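Conference Service, Module 2
Handout for session 4: The cup station
Prepared by Blandine Coste, Altport evening course

Please bring this handout again for session 5, we will need the table of quantities. The notes follow the order of my talk, but I have added two points that I forgot to say in the class last January, when the first group took the module.

1. What we mean by a cup station

In this course the cup station is the place where the guest takes an unused cup. It is not the place where he fills it. In small rooms the two are on the same table, but you should still think of them as two places, with some free table between them. A guest with a full cup turns around, and the next guest is already reaching for a cup behind him. Most spills that I have seen in my work started in this moment.

At Skundstead, where many of you will do your practice days, the drinks area has one urn table and one cup table. At Irkier there is only one long table, so you must make the separation by yourself.

2. Single wall, double wall, ripple wall

We have spoken about three types of paper cup.

Single wall: one layer of paper with a lining. Good for water and for cold drinks. With tea it becomes too hot to hold, and then guests put two cups together, and your calculation is wrong.

Double wall: a second smooth layer on the outside. Comfortable in the hand, but the stack is tall.

Ripple wall: the outside layer is corrugated, so there is air between the ribs and the hand. The ribs also give a good grip. The stack is less compact than with single wall cups, and this is important when you choose the holder.

All three types normally have a rolled rim. The rim gives strength to the mouth of the cup. If the rim is pressed flat on one side, a lid will not close on it properly, and such a cup should be taken out from the stack before the service.

3. Holder or no holder

A stack of cups can stand alone if it is short. When it is tall it needs some support. The holder can be closed (a tube) or open (bars or wire). I prefer the open type for the following reasons:

- you can see from the other side of the room how many cups are left
- you can see if a cup is crooked in the stack
- a stack with ribs goes in and out more easily

The closed tube protects better from dust, and for an event of several days I would accept it. Nabil Hattar, who supervises the practice days, likes the tube also for short events. You may follow his rule when you work with him.

The base of the holder must be wider than the stack. Put the whole base on the table, never partly over the edge, even when the space is small.

4. Preparing the table

Look at the table top before you put anything on it. On a pale wooden surface every mark is visible, and also small dirt that you would not notice on a dark one. Wipe along the grain, then look again from a low position with the light in front of you. Glare can hide a mark when you look only from above.

Holders with thin black bars, side by side near the corner of the table:

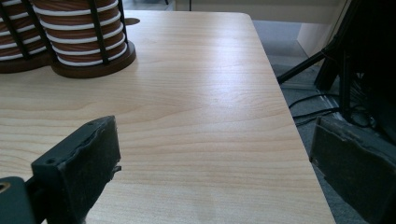
Small oval hole in the top, close to the holder. Find also the gray mark:
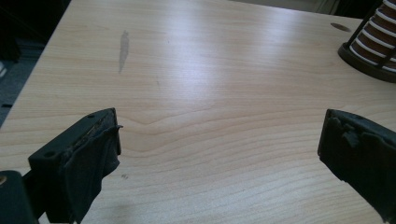 Ribbed cup with white rolled rim, and a nested stack lying on its side:
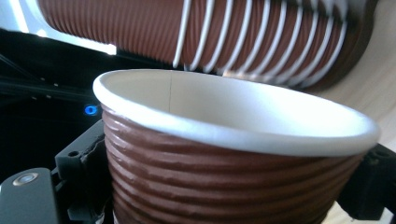 When the table is clean, place the holders first and the cups after. Carry the holders with two hands and without the cups in them. Then open the sleeve of cups only at one end, hold the stack through the plastic, and let it go down slowly into the holder. Your fingers should not go inside the cups and should not touch the rims. If you must take a single cup, take it by the outside wall, in the lower half.

A stack that lies on the table is acceptable during preparation. During the service it is not, because it rolls, and because the mouth of the first cup is open to everybody who passes.

5. Where the guest stands

Imagine the line of people and decide from which side it will come. The holders should be at the beginning of the line. If people come from both sides, use two holders and put one at each end. Two holders together are useful when you have two sizes of cup, and in this case put the smaller size in front.

Leave the middle of the table open as long as possible. Beginners want to fill it with sugar, spoons, napkins, a sign, a flower. The guest needs a place to put his cup down while he looks for the sugar. Give him this place first, and use what remains for the other things.

6. Quantities

The simple rule of this course is two cups per guest for a half day and three cups per guest for a full day. It is a high rule, but unused sleeves can go back to the store.

Examples:

Half day, 400 guests: 800 cups
Full day, 1000 guests: 3000 cups
Half day, 257 guests: 514 cups

The result is then rounded up to full sleeves. With sleeves of 25 cups, the last example becomes 21 sleeves, so 525 cups. Never order opened sleeves from the store, also when somebody offers them to you.

Please remember that lids are counted separately. Not every guest takes a lid, but in the afternoon, when people leave for the train, almost everybody wants one.

7. Refilling during the service

Refill when one third of the stack is left. Do not push new cups under pressure onto the old ones, because then they stick together and the guest pulls out three. Let the top cup rest by its own weight.

The older cups should be used first. With a holder that is filled from the top this is difficult, so between two breaks take out the remaining cups, put the new ones in, and return the older ones on top.

8. Homework for session 5

a) Draw the cup station for the room at Irkier (plan on page 2 of the first handout). Show the direction of the line with an arrow.
b) Calculate the cups for a full day with 1836 guests, sleeves of 25. Write the calculation, I do not want only the result.
c) Read the text by Jean Tennant about table surfaces, the first part only.

Drawings can be left in my box at the Jardine building until 5 p.m. If you missed session 3, ask Donnie Kerr for a copy of the notes.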